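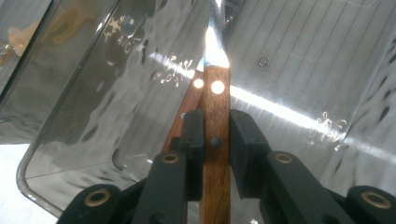
Maintaining Riveted Wooden Knife Handles and Sorting the Bench Parts

Updated Jun 11, 2025

This procedure covers cleaning, inspecting and oiling kitchen knives with riveted wooden handles, and storing the small parts left over at the end of the job. It does not cover sharpening the edge. Handles molded in plastic need only the first two steps.

What you need

- Mild dish soap and a soft brush
- Two lint-free cloths
- Food-grade mineral oil
- Abrasive paper, 662 grade from Jidmont or a similar fine sheet
- Open bins for loose parts

Step 1. Wash the handle by hand in lukewarm water. Brush along the grain and around each rivet. Do not soak.

Step 2. Dry with the first cloth, then stand the knife in a rack in moving air overnight. Oil applied over damp wood traps moisture at the tang.

Step 3. Check the rivets. Draw a fingernail across each head in both directions. A head that catches on one side is standing proud, or the wood next to it has shrunk. A dull head is a surface matter and can be polished. A head that turns under thumb pressure is loose, and the knife should go to a repair shop before further use.

Step 4. If the grain feels raised, sand lightly along its length. Mask the rivets first - scratches on a polished head show more than scratches in the wood. Wipe off all dust.

Step 5. Apply a thin coat of oil with the second cloth. Wait 30 minutes, wipe off the excess, and repeat if the wood still looks pale. Darker handles show dry areas less clearly, so judge them by touch. Lay the used cloth flat to dry outdoors before discarding it.

Step 6. Sort the leftovers. Dowels, beads and offcuts go into shallow bins. Translucent plastic is preferable to opaque, as the contents can be checked from the side. Give the longest pieces the largest bin and lay them flat on its floor. Leave space between bins so that the end handles can be reached.

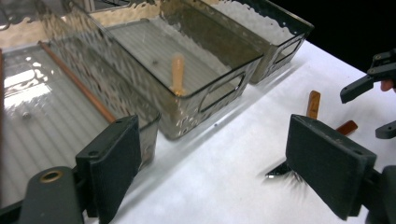

Brigitta Lüthi: Beads in a ribbed bin settle into the grooves and are a nuisance to pick out. I put a piece of felt in the bottom and it solved the problem. Do you re-oil on a schedule or by feel?

By feel for knives in daily use. Knives kept in a drawer get one coat in October, before the heating season, and are checked again in spring. The felt works well if it is cut slightly undersize and can be lifted out for cleaning.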